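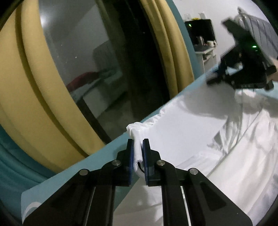 Ticket 3264 – White cloths, frayed edge
Opened by: Zdeňka Mikuš
Assigned to: Oldřich Šimek
Product: Tevton plain white cloth
Status: Waiting on supplier

Zdeňka, 9:40 am
Edge is fraying on 2 cloths from the October delivery. Threads come away when the cloth is pulled straight on the board. Creases also stay in after folding.

Oldřich, 11:15 am
Were these washed before use? If so, what setting?

Zdeňka, 11:30 am
Washed once, warm, low spin. Not tumble dried.

Oldřich, 2:05 pm
Checked the unwashed ones on the shelf. Same edge – the hem stitching stops short of the corner. Creases are a separate thing, fold them while slightly damp and they lie flatter.

Zdeňka, 3:20 pm
Damp folding helped. Fraying is the same. I trimmed the long threads on one and left the other as is.

Oldřich, 3:45 pm
Don't trim any more – Peltico wants them as they are for the return. Replacements take around 3 weeks.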